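Kara House Shared Table: Frequently Asked Questions

Whose snacks are these?
If they're on the round table, they're everyone's. Anything you want to keep goes in your room before 8 in the evening, with your name on it if you're the suspicious type.

Can I leave my shopping on it?
Overnight, yes. By the third morning Oduor Barasa will have sorted it for you, and his idea of where things go is his own.

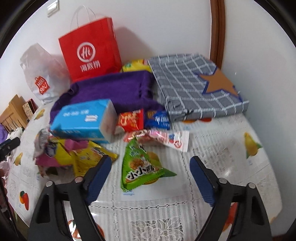 The round table in June, tissues somewhere in the middle.

Do empty wrappers count as sharing?
No. The bin is in the kitchen and has never turned anyone away.

What about cloths and other folded things?
Take them upstairs. Folding them was the hard part.

May I change the tablecloth?
Please don't. The fruit hides most stains and the printed words see to the rest.

Who do I ask about a missing packet?
Room 3. Bring a replacement, as he may well have eaten it.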